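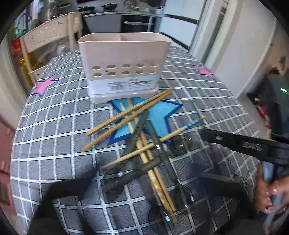
Attachment 1: utensil sorting, wrist view, pile in front of the pink caddy

Ticket 3132 – Pose tracking jumps when the gripper moves over the table
Component: Joltus tracker
Status: Resolved, waiting for merge
Reported by: Ionuț Ciobanu
Assigned to: Harriet Hutchins

Description
When I replay the utensil sorting recordings through Joltus, the estimated wrist pose makes sudden jumps sideways. The jump has always nearly the same length, and this length is equal to one cell of the grid on the tablecloth. After the jump the track continues smoothly, so the error stays until the end of the episode. The planner then puts the caddy in the wrong place and the replayed grasp goes beside it.

Of the 56 episodes in this batch, 19 have at least one jump. In the attached one it happens at index 475.

Steps to reproduce
1. Load the batch in Panyasiri with the default tracker settings.
2. Run the replay without the loop closure step.
3. Open the pose plot and look at the x and y curves. The z curve is almost clean.

Expected: continuous pose. Received: step of one grid cell.

Comment, Ionuț Ciobanu
I tried first the things which are easy. Time offset between image and IMU is correct, I checked it with the calibration tool. Lowering the exposure setting in the replay filter has no effect. More features (double the default) makes it worse, now also two other episodes are jumping.

Comment, Harriet Hutchins
Thanks, this is very clear. I think it is aliasing on the cloth. White lines on gray, every crossing looks the same to the descriptor, so the matcher is happy with the neighbor crossing. Can you export the match overlay for the attached episode? I would like to see how many matches are on the cloth and how many are on the room behind, for example on the chair or the stovetop.

Comment, Ionuț Ciobanu
Exported. Almost all matches are on the grid lines. The stars have a few on their borders, the chair back has some on the cut-out pattern, and the kitchen counter has very few. There are also matches on the gripper body, on the raised lettering. I believed the static mask removes those, but the mask file in this config is for the older Serngate mount and it does not cover the full shape.

Comment, Harriet Hutchins
So there are two problems – the wrong mask and the repeated texture. Please fix the mask first and run again before you touch the matcher, otherwise we will not know which one helped.

Comment, Ionuț Ciobanu
New mask done, jumps go down but they are not gone. Then I turned on the ratio test in the matcher (it was off in our Jusirlow preset, I don't know from when) and limited the number of features per image tile, so the cloth cannot take all of them. With both changes I see no jump in this batch.

One side effect: tracking start is slower, because it needs more frames until it has enough good points. For me it is acceptable.

Comment, Harriet Hutchins
Acceptable for me too. Please put the ratio test into the preset and not only in your local config, and add the attached episode to the regression set. The thin chopsticks are still missing in the segmentation output where they cross the dark knife, but this is perception and not tracking, so please open another ticket for it.

Comment, Ionuț Ciobanu
Preset changed, episode added, merge request is open. I will write the segmentation ticket this afternoon and link it here.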